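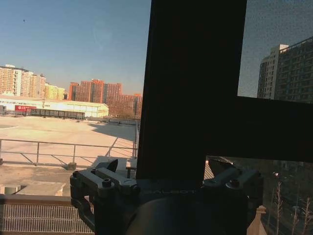

Section 2: Choosing where your sheers will hang, and getting them up

Before you open the packet and shake everything out (we know how tempting it is), please spend a little while simply standing at the window you mean to dress. A Brusura sheer is a light, open-weave curtain, and a light curtain shows you a great deal of what is behind it, including the bars of the window itself. Where a tall upright meets a crossbar, with a large pane to the left and a smaller one up in the right-hand corner, you will see that pattern through the cloth on any bright day, a bit like the lines on graph paper. A dark frame shows more strongly than a pale one. Plenty of our customers rather like it, and we do too, but if you would like the bars to look softer you can allow extra fullness, and the time to decide on that is now, while the tape is still flat.

The instructions in this section apply to a Brusura sheer hung on a Kairys track with Pandis gathering tape. If you bought your track elsewhere, the steps for dressing the curtain will still serve you well, but please follow the track maker's own advice for the fixings.

What you should have in front of you

Your curtain, folded, with the Pandis tape already sewn along the top edge
The Kairys track, with its gliders and end stops
The bag of brackets, screws and wall plugs
A pair of fabric tiebacks and their hooks
The spare parts card, number 553

Check the bag over the table and not over the carpet. The end stops are small and have a gift for rolling. If anything is missing, keep the card to hand and quote its number when you write to us at Asden, as it tells us exactly which set you have.

You will also want a tape measure, a pencil, a spirit level, a screwdriver, a steady pair of steps and, if you can borrow one, another pair of hands for the lifting.

Fitting the track

1. Open the window fully and close it again. Note anything that swings inwards, handles included, and mark the wall lightly with your pencil at the highest point it reaches.

2. Measure the width of the opening. Add 35 mm at each end if there is wall to spare, so that the edge of the curtain can sit clear of the glass when it is drawn back. In a recess, leave this out and fit the track wall to wall.

3. Draw a level line for the brackets. Please use the spirit level for this and don't measure down from the ceiling. Ceilings wander, especially in older houses, and a sheer will slide quietly downhill along a track that is even slightly out.

4. Hold each bracket to the line and mark its holes. Put one close to each end and share the others evenly between.

5. Drill, plug and screw. Tighten the screws until the bracket is snug to the wall and then stop. The brackets will bend if they are forced.

6. Slide the gliders on to the track, fit an end stop at each end, and clip the track to the brackets. You should hear a click at every one of them. Run your hand along the underside afterwards to be sure that none has been missed.

Caution: Never drill into a window frame, metal or plastic, to hold a curtain track. You may break the seals, and the guarantee on the window may go with them. Fix to the wall or to the ceiling only.

Caution: Keep the steps square to the wall, and close the window before you climb. When you are working above an upstairs window, ask someone to hold the steps for you.

Gathering the heading

1. Lay the curtain face down on a clean bed or a freshly wiped table. Sheer cloth catches on rings, bracelets and rough fingernails, so it's worth taking off anything with an edge.

2. Find the cords at one end of the Pandis tape and knot them together firmly. At the other end, leave them free.

3. Hold the free cords in one hand and ease the cloth along them with the other, a little at a time. There's no hurry about it at all. Pulled too quickly, the weave near the tape can bunch on one side and leave threads lying at a slant.

4. When the curtain matches the width of your track, spread the gathers evenly with your fingers and tie the cords in a bow. Do not cut them! You will need to let them out again on washing day. Wind the spare length around your fingers and tuck it behind the tape.

5. Put a hook through the tape at each end and space the remaining hooks along it to match the gliders.

Note: A finished sheer looks best with a generous amount of cloth in it. If yours looks mean and flat, the curtain has probably been let out too far, and a second go at step 3 will usually put it right.

Hanging and dressing the curtain

1. Carry the curtain to the window over your forearm, in loose folds. Start hooking at the middle glider and work outwards, so that the weight is shared as you go.

2. Draw the curtain right across and let it drop. Creases from the packet will fall out in a few days by themselves in most rooms. If you can't bear to wait, a cool iron and a dry cotton cloth laid between will do no harm.

3. Draw it back slowly to the side you have chosen, and with your free hand help the cloth to fall into upright folds. Start at the top, at head height, and stroke each fold downwards.

4. Gather the folds together low down, keeping the top as wide as it wants to be. You are aiming for a long taper, wide at the heading and narrow where it's held. Stand back and look at the gap it leaves beside the window frame. If you would like more of the view, gather it tighter.

5. Slip the tieback around the narrow part and hook it to the wall. Pull a little cloth upwards out of the tie so that it doesn't look strangled. 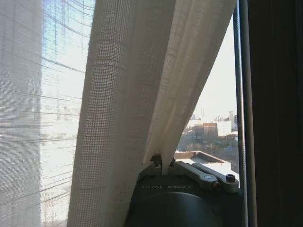 Fig. 2a. Sheer drawn across at the left, gathered to a taper beside it. Window bars show faintly through the single layer.

Note: Where two parts of the curtain lie over one another you will see a slightly darker band. It is only the double thickness of cloth and not a mark or a fault in the weave, although we do get letters about it. To be rid of the band, spread the overlap out along the track.

Note: Folds lit from behind look creamier than the flat cloth next to them. Please don't judge whether a pair of sheers matches until both have been dressed the same way and you have looked at them in the same light.

Judging the light

A sheer takes the edge off the sun but it won't make a room dark, and how much you need it depends a good deal on what lies outside as well as on which way you face. Trees and hedges are kind to a window, and pale, flat surfaces are less so. With a broad pinkish-beige roof below you, and the low sun picking out every ridge of a corrugated cover, you may find that a fair amount of brightness reaches the room from underneath, where a pelmet or a short blind does nothing to help. Look for the long shadows lying across the roof too. They make a handy guide, and a glance at them morning and afternoon will tell you how the light travels past your window.

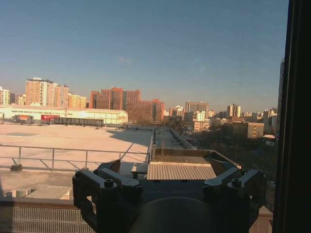

We suggest trying the curtain in each of these ways before you settle on where to put the tieback hook for good.

1. Draw the curtain fully across and sit in the chair you use most. If you're comfortable reading there, one layer is enough.

2. If you still find yourself squinting, let the heading out a little less and bring more cloth into the space between you and the brightest part of the view.

3. Stand up and look again. Brightness from a roof or a yard may trouble you standing and not sitting, or the other way about.

4. Tie the curtain back and see how much of the outlook you have kept. Move the tie up by 35 mm at a time if the narrow part is sitting across something you would like to see. A higher tie opens more of the lower pane.

5. Mark the wall, fit the hook and rub out your pencil lines.

It does help to repeat the trial at another time of year. A curtain dressed in May may want a small adjustment once the sun is lower, and all that means is undoing the bow and shifting the gathers along.

A word about privacy

Sheers work by being darker behind than in front. In daylight, with no lamps lit, they screen a room nicely from people outside. After dark with the lamps on, the effect turns round, and you should have a lined curtain or a blind to draw as well. The Kairys track may be fitted in front of a blind so long as the gliders run clear of it. If there are tall buildings opposite, or flats a good way off, do go outside one evening and look back at your own window if you can.
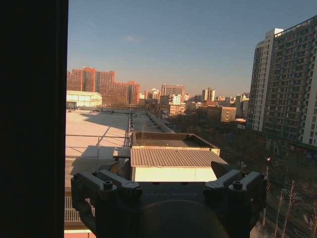 Fig. 2b. Open outlook over a flat rooftop and railing, with a dark upright to the left. Check both the sky and the roof for glare.

Everyday care

Draw the curtain by its leading edge, from high up, and try not to tug it from the hem. Clip it back before opening a window on a breezy day. An open weave will catch on a handle or a stay before you can reach it, and a pulled thread is hard to coax back.

Dust the heading with a soft brush from time to time, and wipe the sill and the inside of the frame before you let a clean curtain down against them. Dark frames hide their dust very well and pale cloth doesn't hide it at all.

If a thread does get pulled, lay the cloth flat and ease it back by stroking gently from both sides, in the direction of the weave. Please don't snip it.

To wash, take the curtain down, remove every hook, untie the bow and let the tape out flat. Follow the label sewn in the side hem. Rehang the curtain while it is still slightly damp, with the window closed, and dress the folds by hand as you did the first time. Leave the tieback off until the cloth is quite dry.

Caution: Loose cords can be dangerous to small children. Keep the spare length of the Pandis cord wound up and tucked behind the heading at all times, and fit tieback hooks out of reach. Do not stand a cot, bed or climbable furniture beneath the window.

Turn to Section 3 for joining two lengths of Kairys track around a corner.

Brusura sheers, fitting guide. Text revised August 24, 2021.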